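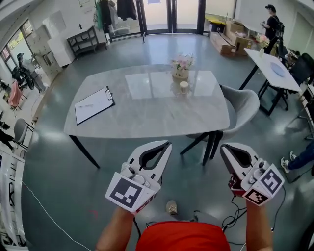
The hardest job in robotics this year may be tidying up the same table 419 times and meaning it every time.

At Jenduta, a small firm on the edge of Prirden, that is a working day's ambition. Staff take a pair of hand-held grippers, walk up to a marble-patterned table and do what the rest of us do at home without pay. A cup goes from one end to the other. A pen comes off a clipboard. The flowers are shifted, admired by no one, and shifted back.

Each go is recorded and fed to Lokameo, the company's learning system, which studies the movements in the hope of one day making them itself. The printed square markers on the grippers let the software work out where each hand is. Lokameo had 893 usable examples of cup-moving by the end of April and still, I was told, has a tendency to put things down slightly to the left of the table.

The trick is to be ordinary. New starters are far too graceful, and their early efforts get binned. A fumble followed by a decent recovery is prized, and I produced several without trying.

My own shift lasted two hours. The trigger fingers go first, then the shoulders, then any feeling for crockery. The team at Csonka, across town, does the same work with laundry, and Jenduta's people speak of them with pity.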